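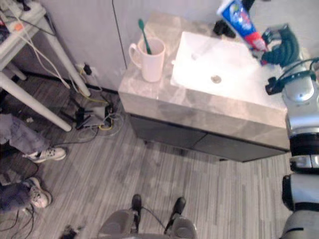 Step 1. Write down the task before you ask for prices

When our small lab in Witport planned to buy its first robot for household work, we started with the catalogue. It was a mistake. Please start with one sheet of paper and one task. Ours was the bathroom corner: take the toothpaste, hold it over the basin, put it back near the mug. Write which objects the hand must hold, how high the counter is, and who stands near the robot during the work.

Step 2. Divide the budget in 4 parts

My colleague Stella Kariuki made this division and we still use it:

Robot and arm
Gripper and spare fingers
Furniture and objects for the task
Power, cables and network

The last part is always too small in first budgets. Count the sockets on your wall, then count the plugs you will have. A tube of toothpaste costs little, but a vanity with a real basin and a stone-look top must be ordered, delivered and fixed. We waited 30 days for ours.

Step 3. Ask for 2 offers, with the same questions

We asked Horus and Baludum. Send both the same list:

What load can the hand carry when the arm is stretched forward?
Is the gripper included, or is it a separate line?
Which cables are outside the arm, and can we replace them ourselves?
How long is the delivery, and who pays if it is late?

Ask for the answers in writing - on the telephone everything is possible.

Step 4. Plan the floor

Draw the room with the robot in front of the furniture. Mark the place for its feet, the place for the person, and the way the cables will go. In our first drawing the cables crossed the place where people walk. Bakari Urio moved the table in the drawing, and this cost us no money at all.

Step 5. Keep a reserve

Our first plan had 54 lines and no reserve. Now we keep one tenth of the total until the robot has worked for a full month. If you rent before you buy, as we did from Ó Gríofa, ask if the rent is taken off the final price. Put the answer in the same folder as the offers.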